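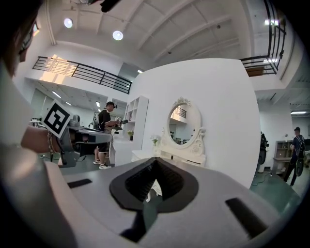
*Page last changed: 12 March 2019*

The jaw housing is the black rubber bit at the front of the gripper, the part shaped a bit like a rounded spade, and it's what I get asked to sort out more than anything else on the hand-held pairs. Mostly it only wants a clean and a reseat! So here's how I do mine.

You'll want a soft brush, a cloth that's barely damp, the small hex key from the Dergate tin (the other tin is all imperial, don't ask) and a bit of white card.

1. Switch off and unplug. Yes, even for a quick one.
2. Look into the V-shaped gap in the middle of the housing. Fluff loves it in there. Brush outwards, towards yourself, and do the two black slots either side while you're at it.
3. Wipe the rubber and leave it to dry. No solvent. I used some on the Prusska set last July and the rubber went sticky, so I had to order 2 new housings and feel silly.
4. Undo the 3 screws on the mounting piece underneath, a little at a time, and lift the housing straight up.
5. Brush the seat, drop the housing back on and nip the screws up finger-tight. Slide the card into the gap and close the jaws on it. If it pulls out crooked, loosen off and nudge the housing over before you tighten properly.

Now the marker, the black-and-white square on top. It needs to sit flat with its white border clean all the way round. If a corner has started to lift, peel the whole thing off and stick on a fresh one (Liya Tufa keeps the sheets in the Alemneh folder). Gluing one corner back down leaves a bump, and then tracking gets jittery and you spend your afternoon blaming the software.

I do all this every 2,000 closes, going by the counter on the Gosaletti screen. Write the new reading in the log and put your initials next to it, please!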